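June, evening, after the club session at Prurnatbridge

Ball grip again. I want to get this down before I forget which bladder went in which ball, because last time I trusted my memory and we lost a whole evening to it (sorry, Solange).

Four match balls tonight, two with the old pimple pattern and two with the finer one from Kornden. All at the same pressure, checked on the little gauge with the cracked dial, and then dunked in the bucket and given a shake. Rosimeire threw 20 lineouts with each pattern, 5 to the front, the rest to the middle and back. The old pattern slipped on her maybe twice, both long throws. The fine pattern was better than I expected! She got 17 clean and said the other three were her own fault, though I'm not sure I believe her.

Iddrisu did the passing off the base and hated the fine ones. He says they feel like a new bar of soap for the first few minutes and then come good, which might be the wax from the factory. I never wiped them down beforehand, so that's on me. Next time: warm water, a rag, let them dry, then start.
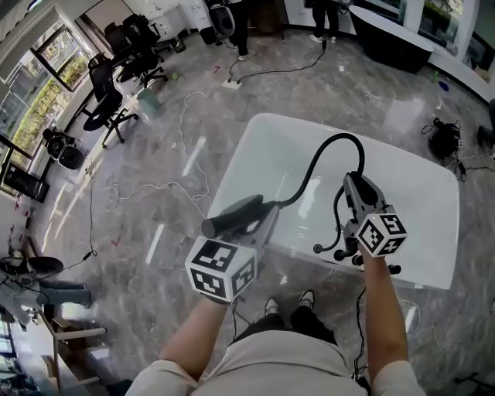 Anyway, the stitching. One of the Kornden balls has a seam starting to lift near the valve, only a few millimeters, but it's the same spot as the one Tainá sent back in the spring. I put a dab of the Arkero glue in it and left it under the clamp overnight. If it opens again I'm cutting it apart to look at the lining. I've wanted to do that for ages anyway.

Pressure drop after 60 minutes of play was tiny on three of them. The fourth went soft enough that Selina noticed just by kicking it, and she wasn't even in on the test. Valve, I think. Put a new one in and redo.

To do:

- wipe the wax off the fine pair, mark them with a dot by the lacing
- new valve in the soft one
- ask Rosimeire if she'll throw with cold hands (she'll say no)
- get my pump needle back from Iddrisu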